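Cumesham lost again, 2-0 at home to Nimri, and by the time I got to the parking lot people were already saying Dinesh Arumugam has to go. I heard it at halftime too, from the row behind me, when it was still 0-0.

I don't agree with it, and I've had a season ticket long enough to have seen four coaches leave. Each time we got a few weeks of better results and then went back to where we were.

Look at what he has to work with. We sold our best forward in August and the money went into the drainage on the north side of the field. The field needed it. But you can't ask a coach to replace 28 goals with a kid from the under-19s and a loan player who has a bad ankle. Nabil Sabbagh has been playing up front for the last month and he's a left back.

The defending is a fair complaint. Both goals on our end came from corners, and we gave up one just like them at Cluvham. Glenys Wihongi wins her share of arguments in the stand and she's right about this one – we mark zones and then stand still in them. That can be fixed in training. I'd like to see Arumugam put a man on each post and leave it that way until Christmas.

What I don't like is the petition. Somebody is trying to get 1000 names on it. We don't get 1000 people through the gate. The last I saw it had 50, and a couple of those were Nimri fans having fun with us.

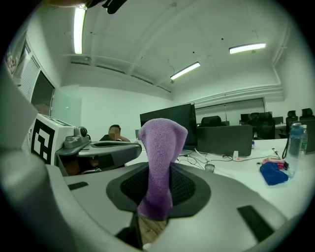 Razia Mengal
Season ticket holder and blog editor

The board hasn't said anything, and I think that's the right call for now. When they backed the last coach in public he was gone in nine days.

Next up is Sinura away. They're two places above us and they haven't scored in three games, so a draw is there to be had. I'd start Sabbagh at left back where he belongs and let the kid play up front for the full 90. If we lose, fine, at least he gets the minutes.

Sun-ja Wi is driving and has two seats left. She's leaving from the north gate at 9:30 in the morning, and she'd like gas money in cash.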